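Storing a mixed box of wrapped biscuits without everything going soft or crushed

Asked by Rukix
153 views — 2 comments — Share

I buy individually wrapped biscuits and snack bars by the carton and keep them in the cardboard box on a side table. The supply is for an office of 14 people, so it goes down slowly. By the third week the items at the bottom are broken and some of the biscuits have lost their snap, although the wrappers look sealed. The bars seem unaffected.

The box has handle holes in the sides and is left open during the day. The room is heated and fairly humid in the mornings. Should I move everything into a plastic tub with a lid, or is the wrapper supposed to be enough? I would prefer to keep the box if possible, as people can see what is in it and help themselves.

Share — Follow

Cisternas
Accepted — 14 votes

The wrapper is the moisture barrier. The carton does almost nothing in that respect, with or without handle holes, so closing the flaps will not change much. If a biscuit has gone soft inside its wrapper, the seal has failed or the film has a pinhole. Both happen when packets are pressed and rubbed against each other, and a hand digging through the pile every day does plenty of that.

The softening and the breakage probably have the same cause. Reduce the depth of the pile and you will see less of both.

1. Empty the box completely and check each packet. Squeeze it lightly. A sound packet with some air in it pushes back. One that goes flat under your thumb is leaking and should be eaten first or thrown out.
2. Put the bars at the bottom, lying flat. They tolerate weight.
3. Stand the thin biscuit packets on edge along the walls, with the crimped seals facing up.
4. Lay the remaining biscuits flat on top, no more than two layers deep.
5. Keep the rest of the carton's contents in a closed cupboard and refill from there.

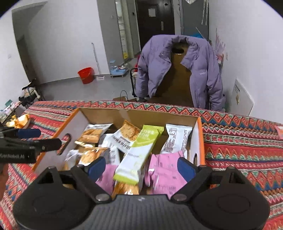 Omirano asks whether standing packets on edge makes any difference when the box is half empty, given that they fall over as soon as somebody takes the one next to them. They do fall over. Cut a strip of card to the width of the box and wedge it in as a divider, then move it along as the stock goes down. A strip 300 mm long fitted mine with a small fold at each end. Yours will depend on the carton.

On visibility: turn the printed fronts toward the opening. A packet with only its nutrition table showing tends to stay there until it expires, and people dig around it looking for something they recognize.

Leave any tape across the carton seams where it is. Old tape pulls the outer layer of the board away with it, and the wall loses stiffness.

Share — 2 comments

Margit Juhász
6 votes — edited 6 Mar 2018

Mostly agree with the above, but I would use the tub for the reserve stock. Cupboards are not dry by default, and mine shares a wall with a bathroom. A lidded tub with a couple of desiccant sachets has kept wafers crisp since September. The sachets need replacing when they are spent — the indicating type changes color.

Also weigh a suspect packet on a kitchen scale if you have one that reads to a tenth of a gram. Compare it with a good one of the same kind. A soft biscuit has taken up water and may come out slightly heavier, although normal variation between packets can hide this, so weigh several.

Share — 0 comments

Clallside
0 votes

just buy less at a time. we used to get the 400 piece carton and half of it was crumbs. smaller box, no problem

Share — 0 comments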